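Our group spent most of February on one question, whether a machine can clear up after a meal yet, and we had a lovely time being wrong about how simple it would be. We called the project Karum.

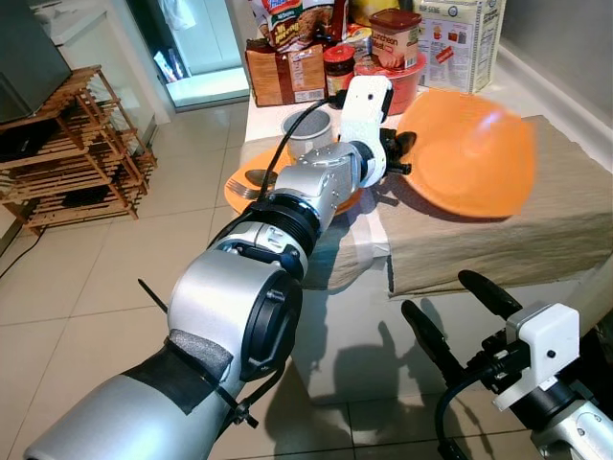
Chores that come easily to a person are made of many small decisions, and our report from the Hildale workshop is mostly a list of those. Two arms can share a table, but they have to agree on who goes first. A fork and spoon lying on the near edge of an orange plate need to come off before the plate does, and a metal cup standing just behind it leaves little room for the gripper to be clumsy. We gave each run 600 seconds and planned 4 runs per layout. Our feeling so far is that shop-floor sorting is much closer to ready than supper dishes are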